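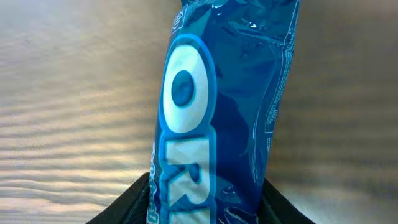

Homthorpe Pilen Trench Coat
Style no. 254

The Pilen is a double-breasted, knee-length trench coat in tightly woven cotton gabardine. The cut is straight through the body, with a raglan sleeve and enough room at the armhole for a sweater or light jacket. The belt is stitched to the back seam and does not detach.

Fabric
Shell: 100% cotton gabardine, piece-dyed
Lining: viscose twill, body and sleeves
Buttons: horn, four-hole, cross-stitched
Shell finish: water-repellent, not waterproof. Seams are not taped.

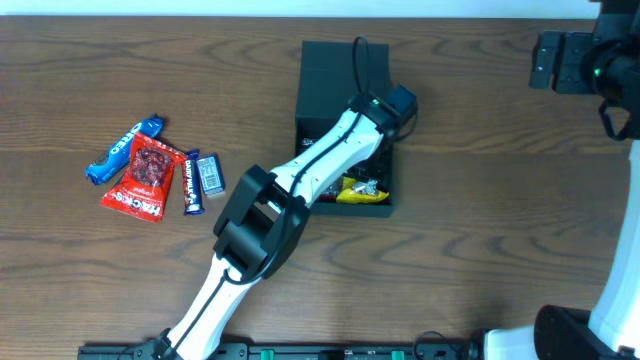
Oreo, Hacks and Dairy Milk packs beside the open black box

Construction
The collar is made in two pieces with a separate stand, so it holds its shape when worn up. The storm flap is on the right shoulder only. The back vent closes with a single button and runs 2 inches higher than on the earlier Mata coat. Side pockets are welted and cut at an angle - they can be reached with the belt fastened. There is one inside pocket on the left, with a zipper.

Sizing
Sizes run from 4 to 16. The coat is cut to be worn over other layers, so order your usual size. Sleeves have a 2-inch hem allowance and can be let down by a tailor. Cuff straps are adjustable.
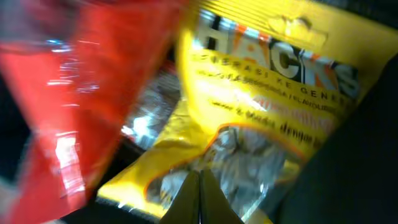

K. Voß

Care
Dry clean only. Brush off dried mud before cleaning. Store on a wide hanger with the belt unbuckled. The finish wears off with repeated cleaning and can be renewed by most dry cleaners on request.

Colors: stone, navy, dark olive
Price: $605
Dark olive ships in October. Spare buttons - one large, one small - are sewn inside the left front facing.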